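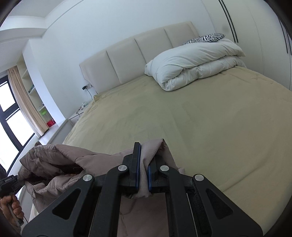

Width estimate jumps when cloth covers one jaw (two hand-held grippers)

Lendwood user forum > Perception and data tools

drundov_lab
Good evening to all. I am preparing training data for a garment policy with two hand-held grippers, one in each hand, and I have a problem with the opening width. We compute the width from the wrist camera, by finding both jaws in each picture. With boxes and cups this is very stable. With clothes it is not, as the fabric falls over one jaw and the detector finds only the other one.

In such a moment the pipeline takes the last good value for a short time, and then it jumps. After the jump the gripper is "open" in the log while the person is clearly still holding the garment. I have 1,657 episodes in this set, all made over beds in ordinary bedrooms, and the jump is in far too many of them to ignore.

My questions are two. Is it better to repair the width afterwards or to throw away the episode? And does somebody use the Govthorpe smoother for this? I am on the release from July.

pegbasket
Throw them away. I know it hurts. We kept the repaired ones in our first garment set and the policy learned to open a little in the middle of a lift. Took us weeks to find the cause. Clean data beats more data.

drundov_lab
Thank you for the quick answer. My worry is that the bad episodes are not random. They are exactly those where a lot of cloth is bunched at the jaws. If I remove them, the policy will see mostly thin hems and neat corners.

m_quill
I agree with the OP here and disagree with pegbasket. Filtering on detector failure is a selection on the state of the cloth. You will get a policy that is lovely on tea towels and lost on a jumper.

Repair can be done well. You don't need to see both jaws! On most of these hand tools the two sides are mirrored and linked together, so if you see one jaw you can compute the other. Fit the linkage once per tool, then solve for one number, the opening, from whatever is visible. The outer arms and the joints are usually still in view when the tips are covered, so use those too.

pegbasket
Mirrored on the drawing, yes. With thick fabric between the pads the fingers bend and the tips are not where the joints say they are.

m_quill
True, but the error is small and smooth. A jump to fully open is neither of these. I would take a small bias every day.

shimada_arm_user
Which lens correction do you use? If you find the joints with a very wide lens and you do not undistort first, the outer arms near the bottom corners will give you a different opening than the inner links. I had this on a Shimada bench setup and I blamed the cloth for a long time.

drundov_lab
We undistort only the centre part, where the jaws are. So for the outer arms I must extend the correction. I did not think of this, thank you.

shimada_arm_user
Check that the calibration had points near the corners also. If not, the model there is only guessing.

tinlid
Sorry to bring a second problem, but are your two grippers synchronised? When both hands hold the same garment and one clock is late, you get one side letting go before the other side pulls. For us the offset was 44 ms and the policy dropped the left side of shirts. People in this thread would have called it a width problem :)

drundov_lab
I measured it this morning. I opened and closed both tools together, 12 times, and compared the width curves. The offset is small but it grows during the session, so I will fit a line and not only a constant.

m_quill
Good. Do the fit per session, not per day, the clocks restart when you restart the recorder.

govthorpe_dev
On the smoother question: the July release holds the last value and then falls back to the default, and the default is fully open. That explains your jump. Set the fallback to "missing" in the config and you will get gaps in place of false openings. It does not fill the gaps for you. Also raise the hold limit to 2,000 ms while you test, so that you can see which gaps are truly long.

pegbasket
Fully open as a default is a strange choice for a gripper that may be holding something.

govthorpe_dev
It was chosen for pick and place, where most missing frames were with empty jaws. I will not defend it for garments. It is on the list to change.

drundov_lab
Report after the first try. I set the fallback to "missing", extended the lens correction to the corners, and solved for one opening as m_quill proposed. I also added a weight, so that a joint under hanging fabric counts less. On the episodes I replayed, the false openings are gone. There remain a few where the cloth covers one jaw and the solver prefers a value slightly too closed. These I marked with a flag, and I will train once with them and once without them.

pegbasket
Fair enough. I would still leave the flagged ones out, but please post both results. Same seed for both runs?

drundov_lab
Yes, same seed, and the same test garments. The first run starts on Monday.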